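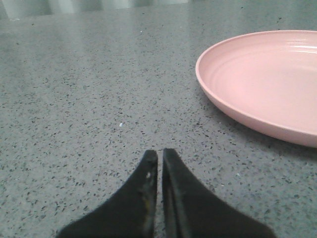
I have now seen Neptune, and I'd like it noted somewhere, so I'm noting it on my own blog, where the standards are low.

It took most of September. Neptune is too faint to see without help, and with help it looks like a star that has had a long week. My telescope is a secondhand Berkumetti I bought for 400 dollars from a man in Rondesen who carried it to my car very quickly. It has a finder scope that points near what the main tube points at, in the way that a cousin lives near Chicago.

The first few nights I found plenty of things. I found a star, and then a different star, and then the first star again, which I greeted as Neptune and showed to my husband. He said it was nice. I have not corrected this with him.
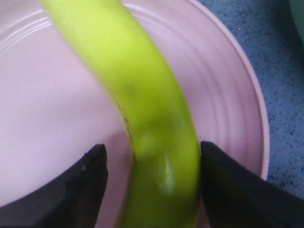 The chart problem

Part of the trouble was the chart. I'd printed it from the Tovasance forum, where it was posted by somebody whose telescope flips the view left to right. Mine turns it upside down. I spent an hour holding the page over my head with a red flashlight in my teeth, and then another hour the next night before I thought of turning the page around.

Alžběta Sokol, who has been doing this since before I could drive, told me to stop hunting for something blue. I'd grown up with that poster of Neptune the color of a swimming pool. Those old Voyager pictures were processed to bring out the clouds, and the planet itself is a good deal paler, closer to Uranus. So I'd been turning down the correct dot for being the wrong color.

Her other advice was to sketch the field, wait 2 nights, and sketch it again. Stars stay put. A planet won't.

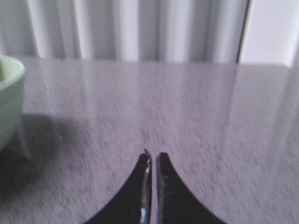

The dot moves

My first sketch had 46 dots on it, three of which I now believe were crumbs. The second had fewer, owing to haze. But in the lower right there was a little flat triangle of stars, and one corner of it had shifted. Not much – the width of a pencil line, maybe two. I checked it against the chart (right way up, thank you) and there it was.

I pushed the magnification up until everything went soft. The stars stayed points, more or less, and this one thing looked slightly swollen, a very small gray pea. 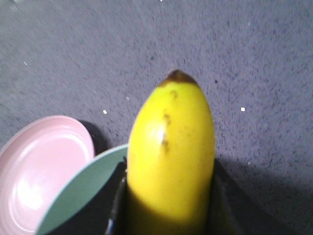 The light had been on the road for four hours or so by the time it got to my driveway, and a moth was sitting on the eyepiece for part of its arrival. I looked until my neck gave out. Then I went in and told my husband, who said he thought we'd already done Neptune.

Next up is Triton, which Alžběta says my telescope might just manage from a darker site. She said "might" twice.

3 comments

sarpong2372: Mine was a hot pixel. Had it as my desktop background for a year.

Alžběta: I said "might" three times.

duskwalker: What eyepiece did you use for the pea? I can't get past fuzzy star with my 10mm.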